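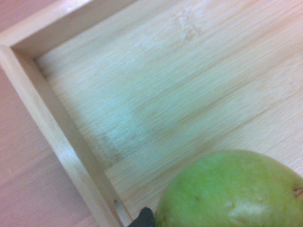

Zastero Drukar 80 Soccer Rebounder

Item no. 2172
Ships flat in one carton. Net, frame, pegs and carry bag included.

Overview

The Drukar 80 is a freestanding rebounder for passing, first touch and goalkeeper drills. It has a steel tube frame, a knotless net and a rear leg that locks at 7 angles. At the steepest setting the ball comes back along the ground. Laid back further, it returns at chest or head height, and the last two positions send it up high enough for keepers to practice catching crosses.

It replaces the older Ruppert model. The frame is the same width, but the corner joints are now bolted. The Ruppert's push-fit corners worked loose under hard shooting, and we sold a lot of spare clips for them. Ruppert nets do not fit the Drukar frame.

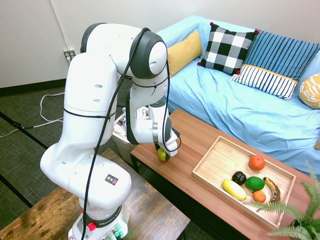

The net is held on by 80 elastic loops, each one hooked separately to the frame. If a loop snaps, unhook it and put a new one on. You don't need to take the net down. A small bag of spare loops is packed with the pegs.

Setting up

Allow half an hour the first time. Bolt the front frame together on flat ground, fit the rear leg, then hang the net. Start the loops at the four corners and work toward the middle of each side, or the last few will be very hard to reach. Tighten the bolts again after the first session.

On grass, use the steel pegs through the front bar. On turf or an indoor floor, leave the pegs off and put sandbags over the rear bar. Sandbags are sold separately and come empty.

Who uses it

The Drukar is made for club training from under-11 up through adults. For younger players we suggest the Buvmont, a smaller rebounder with a softer net and a fixed angle. It also fits more easily in the back of a car.

Finn Nolte, who coaches goalkeepers and tested the Drukar through a winter season, had this to say: "I leave it on the fourth setting for most of the session. The bounce is the same on the left and right sides, so I can work both hands without moving it. It is heavy for one person to carry across a field."

Care

Brush off mud before folding. Dry the net before it goes in the bag. The frame can stay outside during the season, but bring it in from December until the ground thaws. Do not hang or climb on the net.

Orders and returns

Orders placed by noon on Friday ship the same day. Unused rebounders can be returned in the original carton. Replacement nets, loop packs and bolt sets are listed under Drukar parts.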